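How to write a short biography for your design practice

By Elaine Damasceno
September

Sooner or later somebody will ask you for a biography. It might be a gallery putting together a wall text, or a printer who would like to credit you properly, or a student magazine that has to have everything by Friday and only thought to ask you this morning. If you are anything like me you will open a blank page, write your own name at the top, and then go and put the kettle on.

I have written a great many of these now, for myself and for other people, and I'd like to take you through the way I do it. You'll need an hour, your CV (even a very out-of-date one), and a list of the work you have done in the last few years.

Start by asking how long it should be. This sounds too obvious to mention, but I once sent 207 words to Allgate for a catalogue where the space was meant for a single sentence, and the poor editor had to cut it down herself while the pages were waiting to go. She was very kind about it! If they can't tell you, look at last year's catalogue or the people already on the website and match those.

Next, write down the plain facts without trying to make them sound like anything. Where you studied, where you live, what you make, who you have made it for. Put each one on its own line. Don't worry about order yet, and don't leave out the dull ones, as you may well want them later (I very nearly left out two years of setting timetables for a bus company, and it has started more conversations than any exhibition I've been in).

Now choose your first sentence. Mine nearly always says what the person does and where they do it. "Reinaldo Lins is a graphic designer and letterer working mostly on books" is a perfectly good opening, and Reinaldo has used it for years with hardly a change. His earlier version began with his childhood love of shapes and it took four lines to reach the word "designer". We had a long lunch about that one.

After the first sentence you can go in time order or you can go by kind of work. Time order suits people early on, when study takes up a good part of the story. Once you've been working for a while, I think grouping things is easier on the reader: books together, then exhibitions, then teaching. Try both, and read them out loud in the kitchen.
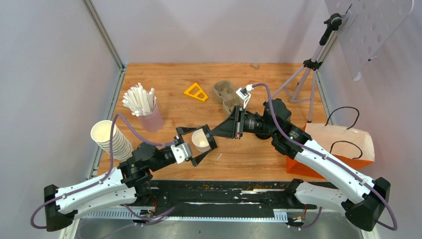 Two arms over a wooden tabletop, with stacked cups.

Then comes the matter of clients and projects, where most of us get into a muddle. It is very tempting to list everybody. I'd pick three or four, and let them be different from one another. In my own I mention Griltier, a quarterly I designed for a long stretch, and Lako, a typeface I drew slowly and still fiddle with, and then one or two recent jobs that change each time I send the thing out. If you worked on something as part of a team, say so in a few words. "With the studio Xavier" costs you almost nothing and your old colleagues will be glad to see it.

A word about "I" and "she". Most places want the third person, and it does feel odd to write about yourself as though you had just walked past the window. What helps me is to write the whole draft as "I" and swap it over at the end. Do check every verb afterwards. I have seen "she live and work in Leeds" in print, and it was me.

Look out for words that could belong to anybody. "Passionate" is the usual one, and "multidisciplinary" isn't far behind. If you make posters and also make chairs, write that you make posters and chairs. It's shorter and people can picture it.

Once you're happy with it, make two more lengths. I keep one of 24 words for captions and credits, one of 57 for programmes and book flaps, and a long one that has crept up to roughly 1209 characters and could do with a trim. Keep all three in the same file, with the month you last changed them written at the top, so that you aren't hunting through old emails at eleven at night.

Before you send it, give it to someone who knows you a little but not too well. Ask them to tell you back, from memory, what you do. Whatever they forget can probably go, and if they get something wrong, that's the sentence to work on.

Last of all, check the spelling of every name and every place, including your own. Then save a copy, attach it to the email, and write back to say when you'd like to see a proof.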